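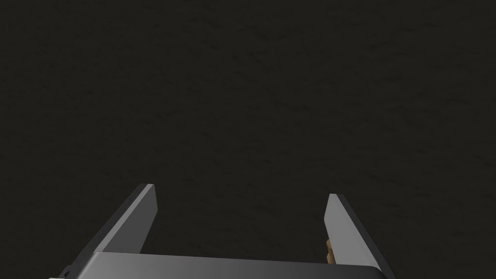
Re: [smallpress-hist] Short fiction in the Grova readers
November 2022

Esperanza Ruiz-Ortega wrote:

> Hello all,
>
> I am trying to sort out the short stories printed in the Grova school readers, and I have reached the point where I need help from people who own or have handled the books. As far as I can tell there were 5 readers in the graded series, plus at least one supplementary volume. The library here has Readers Two, Three and Four. I have seen a photocopy of part of Five. I have never seen One.
>
> My interest is in the stories by local writers. The early readers are mostly fables and bits of translated British prose, as you would expect, but from Three onward there are signed pieces set in the harbour towns, with dialogue that sounds like people talking. Several have only initials. The one I care most about is "The Lamp Boat" in Reader Four, signed L.B. I have seen it credited in two theses to the schoolteacher who wrote the novel that won the Litano prize, but neither thesis says where the attribution comes from, and the style seems wrong to me. The novel is formal and rather stiff. "The Lamp Boat" is neither.
>
> My questions are:
>
> Does anybody have a complete Reader Five, and does it have a list of contributors at the back, as Three does?
>
> Were the stories written for the readers, or had they been in a newspaper or magazine before?
>
> Is it known who did the editing? The title pages say only "prepared for the Grova Press".
>
> I would be glad of scans, but a typed contents list would be plenty.
>
> Thank you,
> Esperanza Ruiz-Ortega

Esperanza,

I have a complete Five and can answer some of this. I also have a battered One, which I will come to.

Reader Five runs to 174 pages and does have a contributors' list, on the last leaf before the back cover. If your photocopy was made from a rebound library copy, that leaf may well have been lost. Mine is hanging on by one staple. The list gives surnames and towns, with no first names and no dates. For the pieces signed with initials it gives the initials again and the town, so it is less use than you would hope. The only L.B. in it is "L.B., Litano", and that is for a different piece, a short sketch about a man who repairs nets. I think it is the same writer as "The Lamp Boat". The two share a place name, the Customs Steps, that I have not found in anything else from the period, and both have the habit of leaving the speaker's name out for half a page at a time.

On the attribution to the prize novelist, I agree with you that it is wrong, and I think I know where it started. When the novel was reissued, the publisher's note on the back said that the author "also wrote for the Grova readers". That is true. He has a signed piece in Reader Three, under his full name, about a school inspection. Somebody working later, probably from the back cover and without Three to hand, went looking for an unsigned or half-signed story that was good enough and settled on "The Lamp Boat". After that each thesis cited the one before. The initials do not fit him unless you allow a pen name, and he had no reason to use one in Four after using his real name in Three.

As to who L.B. was, the B may stand for Baptiste. I want to be careful with this. The Baptiste family ran the stationer's shop that sold the readers in Litano, and one of the daughters taught in the infants' school. There is a letter in the Somberg papers in which the editor asks for "Miss Baptiste's second piece" and complains that the first was too long. The letter has no year on it. It was filed with correspondence from February of the year Four came out, but the Somberg papers were in poor order when they were deposited, and I would not lean on the filing. The letter does not give a title either. I have looked for a baptismal or school record that would give me a first name starting with L and have not found one. If anybody on the list has worked in the Litano parish books, please say so.

The Somberg letter also helps with your third question. The editor was almost certainly Somberg himself, at least for Three, Four and Five. He was the press's printer before that and set a good deal of the type. People who have only seen his name in the colophons tend to take him for a tradesman with no hand in the contents, but the letters show him cutting stories, asking for new endings and arguing about spelling. He wanted dialogue spelled the way it was spoken and the schools board did not. The board won in Three, where the speech has been tidied up, and by Four he seems to have had his way, or else they had stopped checking. I suspect this is the change you are noticing when you say the people in the later readers sound like people talking. It may owe as much to him as to the writers.

Who edited One and Two is a separate matter. Nothing in the papers touches on them. They look to me like the work of somebody cutting up an older imported reader, and the woodcuts certainly come from somewhere else. There are hedgehogs in them.

Now, whether the stories had appeared before. Some had. The Litano weekly carried a story on its back page for a few years, and I have matched 17 pieces in the readers to that page so far. In most cases the reader text is shorter. "The School Inspection" lost its last third, including the only joke. The net mender sketch in Five is in the weekly almost word for word, unsigned. I have not found "The Lamp Boat" there, but the run I used has gaps, and one of them covers most of a winter. The other possibility is the almanac, which printed a prize story each year. I have only seen three issues of the almanac and would be pleased to hear of any others.

A warning about the weekly, for anybody who plans to use it. The bound volumes at the archive have been trimmed, and the binder took off the bottom line of the back page in a lot of issues. That was where the author's name went. So "unsigned" in my notes means only that there is no signature now. A loose, untrimmed copy of any issue is worth looking at for this alone.

Reader One will be a disappointment to you. It is alphabet, syllables, short sentences, a few prayers and a counting rhyme. There is one thing in it of interest, a dialogue between two children about a lost goat, which is printed again in Two with the goat changed to a calf. I have no idea why. My copy lacks the title page and the first gathering, so I can't say what the imprint reads. I bought it in a box with some hymn books.

You mention "at least one supplementary volume". I know of one and have held it, the Holiday Reader, which has a green cover where the others are buff. It has eight stories, all signed in full, and none by anybody with the initials L.B. The print run was 700, according to the job book, which is small for the press, and it seems to have been given as a prize and never sold through the shops. The copy I saw has a bookplate made out to a pupil for attendance. I am told that a second Holiday Reader was advertised. The advertisement is on the back cover of some copies of Five and not others – mine does not have it – and I have never met anybody who has seen the book. My guess is that it was never printed. The press was in money trouble by then and the job book stops.

While I am on the subject, the dates given for the readers in the union catalogue should be treated with some suspicion. Only Three and Four carry a date. The others were dated by a cataloguer from the price on the cover, and the price was changed by sticker at least once. If you peel (please don't) or hold the cover up to a strong light, there is sometimes an earlier price underneath. I reported this to the catalogue a good while ago and got a polite reply, and the entries are as they were.

I would also gently disagree with one thing in your message. You call the early readers "mostly fables and bits of translated British prose". That is right for Two, but some of the fables are not the imported ones. The fox and the salt seller, and the one about the borrowed door, do not turn up in any of the British collections I have checked. They have a local look to me, and an older member of this list once told me she had heard the borrowed door story from her grandmother with a different ending. If they were collected locally, then there is original material in the series from the start, only without names on it. It would be worth somebody's time to go through Two with that in mind. I am not a folklorist and have probably missed others.

I will type up the contents of Five and the contributors' list and send them to you off list, with a copy to the list files if the moderator has room. I can scan the net mender sketch as well. I would prefer not to scan the whole of Five, as the spine will not take being opened flat. In return I would be grateful if you could check two things in your library's Reader Four. One is whether "The Lamp Boat" has a row of asterisks after the paragraph where the lamp is handed down. In my copy there is a gap there with nothing in it, as though a line had dropped out. The other is the spelling of the boat's name on the story's last page. Mine has it with a double t, and everywhere else in the story it has one.

If there are two states of the text, that would be worth knowing before anybody reprints it. There was talk some years ago of an anthology, and I believe "The Lamp Boat" was on the list for it, under the wrong author.

Regards,
Marg

P.S. Your library's copy of Three may have pencil notes in the margins of the inspection story. If it does, could you tell me whether the writing slopes left?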